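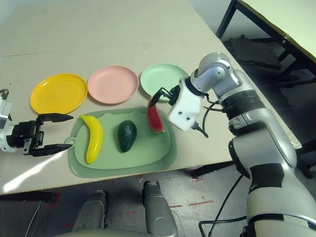 Vestham nurseries and childminders to follow new cleaning schedule for play equipment

Vestham District Council has issued a revised cleaning schedule for toys and play equipment used in registered childcare settings. The schedule replaces guidance that had been in use without major change for several years and applies to nurseries, pre-schools, childminders and any group that lends play items to families. Settings have until the end of February to bring their written procedures into line.

The main change is in how items are grouped. Under the old guidance, toys were sorted by the age of the children using them. The new schedule sorts them by material and by the likelihood that they will be put in the mouth. Hard plastic items with a sealed surface fall into Group A, painted or varnished wood into Group B, fabric and soft-filled items into Group C, and anything containing a battery or a sound unit into Group D. Play food, cups and plates are placed in Group A where they are made of a single piece of plastic, and moved to a separate list where they have a seam, a hook-and-loop fastening or a hollow centre with a hole.

Group A items are to be washed in warm water with ordinary detergent, rinsed, and then placed in a disinfectant solution. The council gives the strength of the solution as 1000 parts per million of available chlorine for items that have been in contact with blood, vomit or other body fluids, and 200 parts per million for routine use. Contact time in both cases is five minutes, unless the maker of the product states a longer period on the label. Items must then be rinsed again and left to air dry on a rack. Towels are not to be used for drying, as a damp towel can put back what the wash has removed.

Items with a seam or a hole are dealt with more strictly. Water can enter a hollow toy during washing and remain there, and the growth that follows is not visible from outside. The schedule asks settings to wipe such items and not to soak them, and to withdraw any that release water when squeezed or shaken. Items that are joined by hook-and-loop pads should be opened before cleaning and the pads brushed under running water.

Khrystyna-Mariia Tkachenko, who drafted the schedule for the council's environmental health team, said the earlier document had left too much to individual judgement.

"Two settings in the same street could read it and arrive at different routines, and both could show us a page that supported what they were doing," she said. "The new version states the product strength, the contact time and the drying method in one table. If a step is missing from the record, it can be seen."

Records are the second area of change. Each setting must keep a log showing the group cleaned, the date, the initials of the person responsible and the batch number of the disinfectant. Logs may be kept on paper or electronically, but an electronic log must be capable of being printed during a visit. Entries are to be made on completion of the drying stage, and a log filled in ahead of time will be treated as a missing record.

Damaged items are also covered. Hard plastic that is cracked, crazed or deeply scratched should be discarded, whatever its age. Surface colour loss alone is not a reason for disposal. Toy cutting boards and similar flat pieces should be checked on both faces, as marks from play knives tend to collect on one side only.

The Zavesley Toy Library, which lends to families across the district, has worked to a draft of the schedule since the summer. Its catalogue lists 3454 items, most of them in Group A. Zakhar Kuzmenko, who manages the stock, said the library had changed its returns procedure as a result.

"Previously, a returned box was checked for missing pieces, cleaned and put back on the shelf in one operation," he said. "We now split the box by group at the desk, clean the groups separately and make the box up again once everything is dry. It takes longer, and a box that came back in the morning is usually not available until the next session. Borrowers have been told to expect that."

He added that mixed sets had caused the most difficulty. A kitchen set may hold plastic plates, a wooden spoon, a cloth apron and a timer with a battery, and so falls into all four groups. The library has begun to store the cloth parts of such sets in a separate bag - numbered to match the box - to avoid damp fabric being packed with dry plastic.

Settings that use a dishwasher for Group A items may continue to do so, provided the final rinse temperature is checked and entered in the log. The council will not accept a dishwasher cycle in place of the higher-strength solution after contact with body fluids.

Training sessions will be held at the Eren Road Centre, and a place is offered to one member of staff from each registered setting. Childminders may attend in person or request the printed pack. Test strips for checking solution strength, supplied under the council's existing contract with Ruvell, will be handed out at the sessions and can be reordered through the environmental health office.

The schedule, dated October 2019, is available from the council offices and from Vestham Library. Questions on how a particular item should be grouped can be put to the environmental health team in writing, with the name of the maker and a note of the material.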